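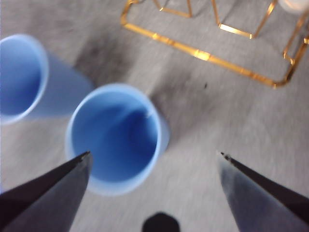
When will the new Skandness toddler beds be in stores?

The beds go on sale Nov 23, 2023, in the 40 stores that already carry the company's cribs.

Skandness is adding a low bed for children moving out of a crib. It sits 5 inches off the floor and has a rail on each side that can be taken off later. It comes in white, gray and natural, and the mattress is sold separately.

The bed was drawn by Washington Marinho, who also designed the Jikine changing table. He said parents kept asking for a frame a child could climb into alone. "We lowered it twice before we were happy," he said.

The first run is 3,335 beds, made at the Pacheco plant. Stustex is supplying the fitted sheets and a padded bumper for the headboard. Putting the bed together takes around 20 minutes with the hex key in the box.

Wian Zulu, sales manager at Skandness, said online orders will open a week after the store launch. Shoppers who own a Skandness crib can use the same mattress in the new frame.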